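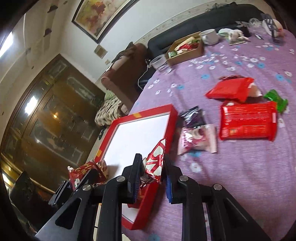 Figure 2. A red snack packet held above a box lid.

4.2 Why investors keep the losers

We asked 200 holders of packaged-food shares to explain, in their own words, why they had not sold Zornley after its third poor year. The answers were short and mostly cheerful. Many respondents said they liked the crackers. A smaller group said the price was bound to come back, and gave as evidence that it had been higher before.

Urban calls this "pantry loyalty" and treats it as a form of the disposition effect. We are less sure. Holders of Tellow, a maker of industrial valves that few people have ever felt fond of, hung on for just as long - a median of 11 months past the point at which their own written plans told them to sell. Affection may help, but it seems that plain reluctance to log in does most of the work.

The written plans deserve a word. Every respondent had one, as Flirkbridge requires it before opening an account. Asked in October to say what was in theirs, only 2 could do so, and one of those had written "buy low." We coded this as a correct recall.

Dividend payments made matters worse. Holders who received one, however small, rated the company's management more highly the following week, including in the quarter when there was no chief executive.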